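Search this site Enter keywords Go

In defence of the slow hand

My neighbour Zdzisław Ostrowski taught me to prune an apple tree by standing behind me and saying almost nothing. Now and then he would reach over, move my secateurs a thumb's width along the branch, and go back to his tea. I have thought of him often this winter, because I have been spending my afternoons at Hullum, learning to show a robot how to do things, and I find I am not nearly as good a teacher as he was.

I should say how I came to be there. Helju Krūmiņa, whom I have known since our kids were in the same swimming club, runs the teaching sessions, and she was after people who had never worked with machines. She had plenty of engineers. What she wanted was cooks and cleaners and retired librarians (I am the last of these), people who had put away a great many things in their lives and had opinions about how it ought to be done. I had 57 years of opinions about shelves, so I signed up.

There are two ways of doing it. In one you take hold of the arm itself and walk it through the job, feeling its weight come along with you like a polite but sleepy dancing partner. In the other you sit at a desk with a pair of handles and a screen, and the arm you are steering may be in the next room or may exist only inside the computer. Most of my own sessions have been the second sort, in a make-believe room with pretend furniture, where nothing can be broken and where I have, all the same, apologised out loud to a wall.

I came in favouring the first way, and I expect most people would. It feels honest, if you'll let me use the word of a piece of machinery. Your wrist goes where its wrist goes. But I have come around to thinking the handles and the screen make better teachers of us, and the reason is that they take so much away. You don't get the feel of the thing. You don't get to lean round and have a look from the side. You get the view from behind the fingers, tilted whichever way the wrist happens to be tilted, and you have to work out from that where on earth you are.
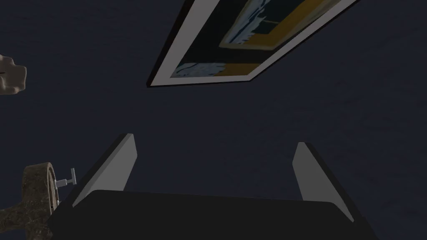
The view from behind the open gripper in the simulated room, with a framed picture hanging askew to the camera.

It took me eight sessions to stop fighting that view. I would tip my head to match it, which does nothing except hurt your neck, and then I would hurry, because hurrying is what I do when I'm lost. Mỹ Kim, who is a good forty years younger than me and sat at the next desk, never hurried. She would come to a dead stop with the fingers wide open and simply look for a while before going on. I thought at first that she was stuck. She was choosing.

And the pauses go in. This is the part I would like more people to understand, especially those who talk about these lessons as though we were filling a bucket and any water would do. Everything I do with those handles is kept, the dithering along with the decisions. If I rush at a thing and then snatch my way back, the rushing and snatching are in the lesson too, and somebody has to decide whether to throw it out. If I stop and look, and then move once, cleanly, I have given the machine something worth copying.

Young-sook Sung disagrees with me, and she has taught far more of these than I have. She says a robot that has only ever seen tidy work will be helpless the first time it goes wrong, and that my fumbles are worth keeping so long as I recover from them. I grant her a good half of that. A child who has never seen a dropped stitch picked up won't know it can be done. But there is a difference between showing a mistake and its mending, and merely being careless, and I don't believe we should let the first be an excuse for the second. Two good, thoughtful goes at a job seem to me a better afternoon's work than a whole string of scrambled ones.

What I would ask of Hullum, and of the other places doing this, is quite modest. Let people be slow. Don't put a tally on the wall. Give a newcomer an hour of just looking about through that odd tilted view before anyone asks them to pick up so much as a spoon, and put them beside someone like Mỹ, with a pot of tea within reach.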